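Home Issues Authors Search

26th April
By the Osura bag study group

4. What people keep in the pockets

I'd assumed, going in, that people buy a fabric bag for the print and put up with the pockets. So I was pleased (and a bit embarrassed) when our first round of home visits said otherwise. We lent out 101 shoulder bags made up in quilted cotton by Vatico, a small workshop in Zamudio, and got 91 of them back with a filled-in diary. The other ten are, I hope, still being enjoyed.

The diaries asked for very little. Each evening you wrote down which pockets you'd opened, what you'd gone in for, and whether you'd found it first time. That last bit gave us the most to chew on. People were quick with the two open side pockets and quick with the front one, but the deep inside pocket was a black hole. Lip balm went in there, and so did keys, and one diary has the same train ticket listed as lost on three evenings running.

Shape matters more than I'd have guessed. Flat things slide down behind the lining seam, round things roll to the lowest corner, and narrow upright things stay put if the pocket is snug and fall over if it isn't. We'd cut the inner pocket generously, thinking we were being kind, and that looks like a mistake to me now.

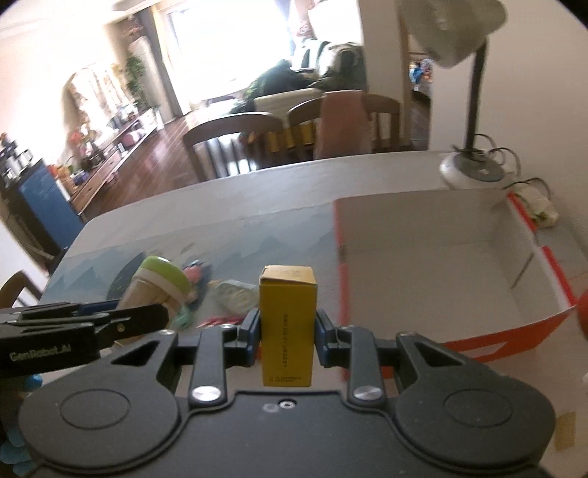 Figure 9. A small upright yellow carton held above a patterned table mat, with a lidded plastic cup behind.

Then there's the closure. Half the bags had a snap and half had a loop and button, and I went in firmly on the side of the button – it's prettier, and it doesn't pull at the cotton. The diaries were lukewarm about it. Several people simply stopped fastening the bag after the first week, and a couple sewed on a snap of their own, which I thought was rather cheeky and also quite useful to know!

We haven't said much about washing, and I'd like to. The Jenero batting we used can shrink in a warm wash, and it pulls the pocket edges in as it goes. Next October we'll repeat the loan with pre-washed cloth and a narrower inner pocket, and we'd like to build up to 1000 diary pages before comparing the two. The straps will stay the same length for now, though tall borrowers did grumble about them.

Previous section Contents Next section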